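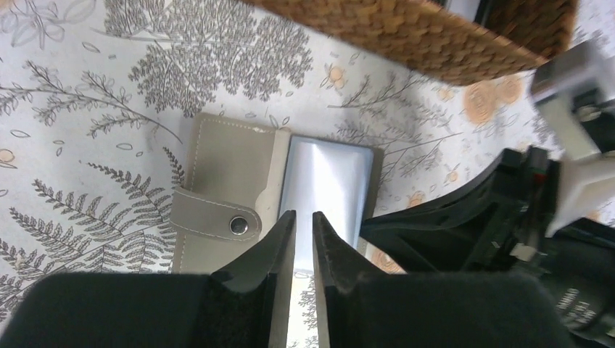
Ticket 662, opened by Hadiza Okeke, home office support. Two cards stopped reading at the Babalola front door and at the Flenach parking gate. Both had been stored in the same place, the phone wallet case. The case lies open flat on the tablecloth with the phone seated in the right half, and the strap wraps over the left part and ends in a round silver snap. Reporter asks whether the snap is the cause, and how the cards and papers should be stored from now on.

Environment: one phone in wallet case, one card holder with clear sleeves, one document folder with clear sleeves, one basket. All items are kept on the dining table. Door reader is an Arix wall unit. Parking gate reader is a Madden post unit, in service since December.

9:40 a.m. Requested card types from reporter. Answer: door card is contactless only. Parking card has a magnetic stripe and no chip. These are two separate technologies and should be treated as two faults until shown otherwise.

10:05 a.m. Asked reporter to hold a steel paper clip against the snap of the case. Clip stays on. The snap is magnetic. A magnet of this size can damage a low-coercivity stripe on contact. It does not normally affect a contactless chip.
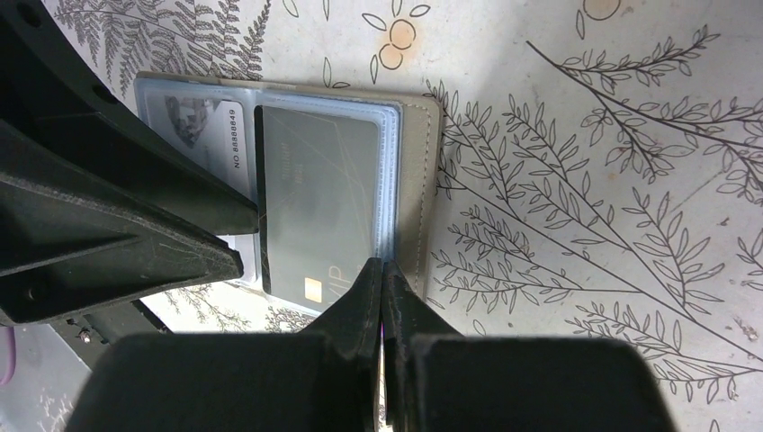

10:20 a.m. Had reporter test the door card by itself, with no other card within a hand's width. Door opened on first try. Repeated five times, no failures. Put the card back against a second contactless card and tried again: three failures out of five. Cause of door fault is two cards answering the reader at the same time. Card is good.

10:45 a.m. Parking card tested by itself at the gate. No read in either direction. Cleaned stripe with a dry cloth, no change. Gate log shows error 545 on each attempt, listed in the manual as "no data on track." Stripe is blank or damaged. Replacement requested from Flenach parking desk, old card to be returned.

11:10 a.m. Assigned to Funmilayo Obi for the storage part of the ticket. Instructions sent to reporter:

1. Take all cards out of the phone case. The case holds the phone only.
2. Move cards to the card holder, one per sleeve.
3. Leave an empty sleeve on each side of the door card.
4. Remove the door card from the holder before presenting it.
5. Keep the holder and the phone case apart on the table. The width of the basket is enough.

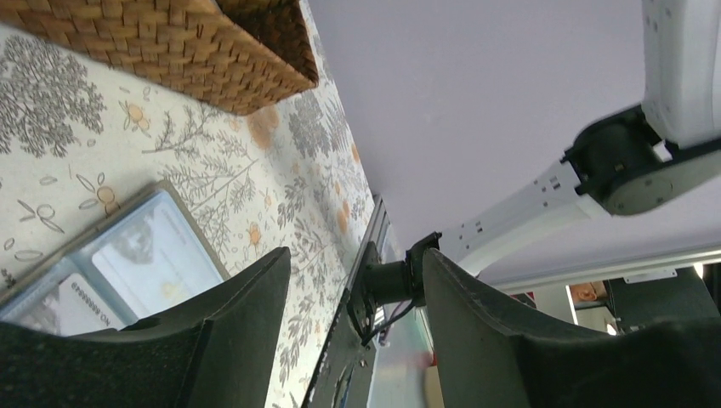 Fig. 3. Card holder flat on the table, basket at top left.

11:35 a.m. Reporter confirms steps 1 to 5 are done. Asked whether the holder can go in the basket with the phone case on top. No. Same contact problem as before.

1:15 p.m. Second item raised by reporter on the same ticket: paper receipts for the card deposits cannot be found when the parking desk asks for them. Receipt 276 was located between two unrelated letters.

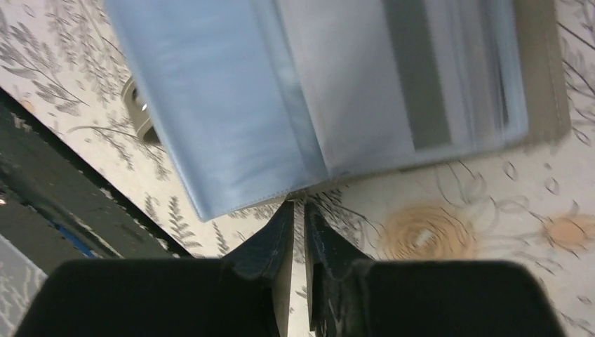
Receipts go in the front sleeves of the folder, newest first, one to a sleeve. Letters go behind them. Thermal paper receipts should be photocopied before filing, as contact with some soft plastics fades the print. Reporter has four of these and will copy them tonight.

2:30 p.m. Deposit on the replacement parking card is 1,000, refundable on return of the old card. Reporter to bring receipt 276.

4:50 p.m. Replacement card collected. Read at the Madden gate on first swipe, both directions. Door card retested from the new location, ten out of ten.

Status: resolved, pending one week of normal use. Reopen under the same number if either card fails.

Open item: reporter would like a phone case without a magnetic closure. Out of scope here, passed to Obi as a separate request.

This site uses cookies to keep you signed in and to remember your ticket filters. Accept all | Manage settings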